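Up way too late again, 1:40 am, because I had to finish the second to last Prokovstead. Fourteen episodes this season and they kill off the sister in the one where I'd gone to get cereal. Had to rewind twice. Mom would have screamed at the TV.

Still no word on whether Lacroix is coming back. His contract was up in January and the fan board has 313 replies on it now, mostly people fighting over that one airport scene. I think he's gone. You don't give a guy a goodbye speech like that and then just have him walk in next season – or maybe you do, they did it with Genberg and she'd been in the lake.

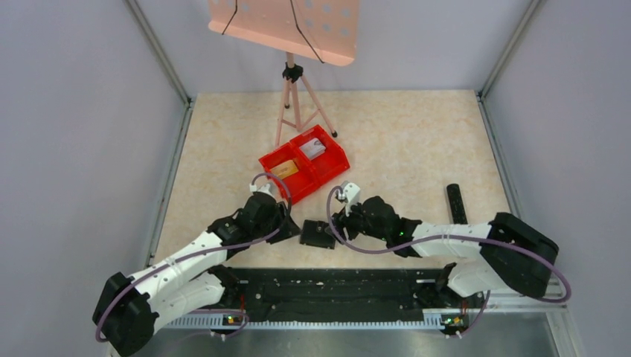

Pink stand, red bin

Read the Nazareno Rinaldi interview at lunch. He wrote the first two seasons and says he doesnt watch it anymore. Kind of stung. He also said the Rundis storyline was supposed to last three episodes and they streched it to 25. Explains so much. I skipped half of those.

Finale tomorrow night. Dana wants to come over, I said fine but no talking. Need chips, the other remote, batteries. Also should call the dentist back, forgot again.

My guess for the record – the mayor did it, the brother knows, Lacroix's car is empty. Writing it down so I can prove it later. Bed.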